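Sigrún Eyvindsson and the 30 Approvals

Before Brutholm moved its purchasing onto Oltum, a request for a new chair needed 4 signatures and a good deal of patience.
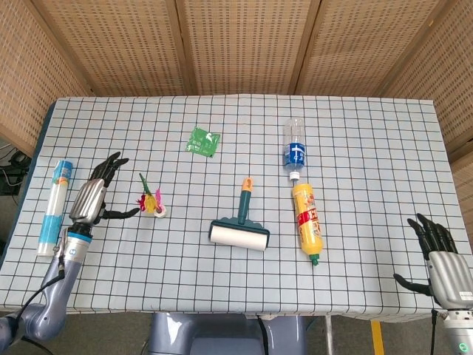

Where the paper went

"We had a form for requesting the form," says Sigrún Eyvindsson, who runs operations there. She drew the old process on a wall and found 30 approval steps, two of them assigned to a man who had retired in July.

The first workflow went live with two steps. Managers complained that it was too quick. "One asked me to add a delay — so it would feel considered."

She declined. Oltum now handles 300 requests a month, and Eyvindsson has turned to travel expenses. "Those people still have a stapler," she says. "I'm going in gently."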